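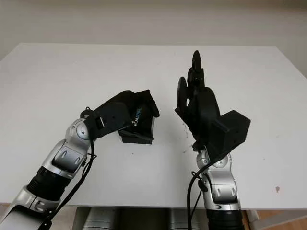
Left at where the cinema used to be, wrote one reader after our last appeal, and if you don't know where the cinema used to be then you probably want the other Grover Street.

We get a lot of post like this. It is the reason we are asking for more.

Call for participants: How Do I Get There From Here?

Wokora is collecting spoken and written directions from people who live in, work in, or are frequently lost in Brovemden and the villages on its edge. We want to know how you would tell a stranger to get somewhere. We want the pubs that closed, the tree that came down, the roundabout with the wrong name and the turning you can't miss, which everyone misses.

The collection will become a book and a large paper map. The map will show the town as described by the people in it, which means it will be wrong in several places and in at least one place there will be two railway bridges on top of each other. Our printer has been warned.

What we have so far

We have collected about 3000 sets of directions. A good many of them are to the tip. We are grateful for every one of these and would now like some to other places.

We are especially short of directions to:

- anywhere north of the canal
- the back entrance of the hospital (the front is well covered, mostly by people who wanted the back)
- any of the churches, including the one that is now a carpet shop
- the Setiawan Rooms, from any starting point, as every set we have been sent ends with "ring me when you get to the lights"
- places that are no longer there

The last group matters to us more than you might think. Someone sent in a very careful route to a swimming pool that was filled in before I was born, complete with where to leave a bicycle, and it is one of the best things in the collection. If you can still walk in your head to a sweet shop, a school gate or a bus garage that has since become flats, please write it down for us.

What you would be doing

There are two ways to take part. You can do either or both, and you can stop whenever you like.

The first is a written booklet of 16 pages. Each page gives you a starting point and a destination and a lot of blank space. You fill the space. There is no need to look anything up, and we would much prefer you didn't. If you don't know the name of a road, call it what you call it. If you would draw a map on the back of an envelope, draw it in the booklet, or on an envelope, and post us the envelope. Spelling is your own affair. Several people have asked whether they may use "left" and "right" loosely. We can hardly stop you.

The second is a walk. We meet at the Setiawan Rooms, in May, in groups of four, and we set off on foot for somewhere ordinary. Each person takes a turn at directing while the rest of us follow without helping. We record what is said. It takes most of an afternoon, including tea, and longer if the person in charge is confident. We start from the side door at 1415 sharp, the odd time being a result of the bus timetable, which was itself drawn up by somebody who does not use buses.

Walks are gentle and on pavements for the most part. One route has steps and one has a stile. Tell us if you would like to avoid either and we will put you on a flat one. There is a version for wheelchair users and pushchairs that takes in the new crossing, and people on it tend to have strong views about the new crossing, all of which we have been writing down.

Who we are looking for

Anyone aged 16 or over. You don't need to have been born in Brovemden. People who arrived last month are very welcome, as they still notice things, and we have found they are the only ones who mention street names.

We would particularly like to hear from:

Delivery drivers, past and present. You know which houses have numbers and which have only a plaque with a heron on it.

Taxi drivers. We realise you have been asked for your opinions before. We have set aside extra tape.

People who give directions in a language other than English, at home or on the phone to family. Send them in that language. We have translators, and we would like to print both.

Anyone who has never driven. The town as seen from the top of a bus is a different town, with better gardens in it.

Couples and housemates who disagree about the quickest way to the station. You may apply together but you will be given separate booklets, and we will not be announcing a winner.

Who this may not suit

If you believe there is one correct route to any given place and that you know it, you are very welcome, but the walks may be trying. Other people will be allowed to turn down Mill Lane. You will have to watch.

It may also not suit anyone who is hoping to complain about parking. We do understand. Directions that include a complaint about parking are perfectly acceptable, so long as there is a route in there somewhere.

What you get

We pay a small fee for the walks and cover your bus fare. Tea is provided, with biscuits of a reasonable standard. Booklets are unpaid, I'm sorry to say, but everyone who returns one will be sent a copy of the map when it is printed, folded in a way that cannot be reversed.

Your name goes in the back of the book if you want it there. You may prefer not to be linked in print with a particular account of the one-way system, and in that case we will leave you out of the list. Please tick the relevant box. Leaving it blank has been known to mean either thing, so do tick something.

What happens to what you tell us

Recordings are typed up and kept with the booklets. We take out door numbers and anything that points at a private house, so "past the one with all the cars" will stay and the address of the one with all the cars will not. If you mention a neighbour we will remove the neighbour. If your directions depend entirely on the neighbour, we will be in touch.

You can ask for your material back at any point before the book goes to the printer. After that it is in the book.

A few questions we are asked a lot

Doesn't everyone use their phone now? Many do. We have no quarrel with phones, and the person writing this used one to find the office on the first morning and was taken to a field. But people still stop each other in the street and ask, and we are interested in what gets said back, including "I'm not from round here myself", of which we have a fine run.

Can I send directions for inside a building? Yes, please. The library is easy. The hospital, as mentioned, is a project in itself, and we would welcome anything at all on the multi-storey.

Can I correct somebody else's directions? You can't see anybody else's directions until the book comes out. After that I expect we shall hear from you.

My directions are very short. Good. One of our favourites reads, in full, "downhill, then ask".

Do I have to be any good at this? We would be left with a very thin book.

How to take part

Write to us at the Setiawan Rooms, Grover Street, Brovemden, and ask for a booklet, a place on a walk, or both. Give us your name, a way of reaching you, and roughly which end of town you think of as yours. If you are asking for a walk, say whether you would like the steps, the stile or neither, and whether you take milk.

You can also call in. We are upstairs, and the door sticks, so push low down with your foot. If you come from the market end, go past the old bank and keep going until you are fairly sure you have gone too far. We are just before that. Should you reach the garage you really have gone too far, but they are used to it in there and will send you back.

Walk places are given out in the order that people ask. Booklets are posted in batches whenever we have enough stamps, and there is no hurry about returning them, although we would like them before the clocks change.

Other notices

Wanted: old bus tickets, for scanning and return
Nicknames for Roundabouts: results so far
Reading group, change of room (again)
Apology concerning the canal in our previous map
Part-time typist, must be able to tell one cough from another

Wokora, Setiawan Rooms, Grover Street, Brovemden | Contact us | © Wokora and contributors | Back to top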